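Bon, je vous raconte ma semaine, parce que jeudi on a eu LA réunion et que depuis je dors mal.

Contexte pour celles et ceux qui débarquent : je bosse chez Weter, on fait des cloisons et des portes pour les cabines de bateaux. Atelier de 64 personnes. Notre plus gros client, c'est Bindari, et Bindari vient de décaler toute sa série de ferries à on ne sait pas quand.

Résultat : 34 postes « concernés ». C'est le mot qu'ils emploient. Concernés par quoi, on a mis vingt bonnes minutes à le leur faire dire.

Donc licenciement économique, première vague en janvier. Les courriers ne sont pas encore partis mais tout le monde rentre chez soi le soir et regarde la boîte aux lettres, moi la première !

Je suis à la pose des joints depuis 12 ans. J'ai formé la moitié des gens de ma ligne. Et je découvre qu'on va me donner des points (ancienneté, enfants, « qualités professionnelles »...) et que le total décide.

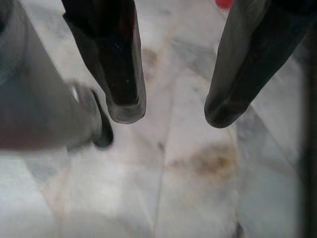 Les points, parlons-en. Le critère « qualités professionnelles » pèse autant que l'ancienneté. Qui note ? Les chefs d'équipe. Sur quelle base ? Les entretiens annuels, que la moitié d'entre nous n'a pas eus l'an dernier. J'ai posé la question, on m'a répondu « on reviendra vers vous ».

Heureusement qu'on a Nabila Oei au CSE. Elle a demandé une expertise des comptes et la liste des postes de reclassement dans le groupe. Pour l'instant la liste fait 2 lignes, dont un poste chez Zendico à trois heures de route — merci bien.

Ah et un cabinet, Jenkins, va tenir une permanence pour « accompagner les mobilités ». Le matin seulement. L'équipe d'après-midi appréciera.

Si vous êtes passés par là : est-ce que ça vaut le coup de se porter volontaire au départ ? Mon beau-frère me dit de foncer, ma mère me dit surtout de ne rien signer, et moi je change d'avis à chaque café.

Je précise que je ne donnerai aucun nom de chef ici, inutile de me demander en MP.

Prochaine réunion mardi à 14 h. Je mettrai la suite sous ce fil, si j'ai le courage.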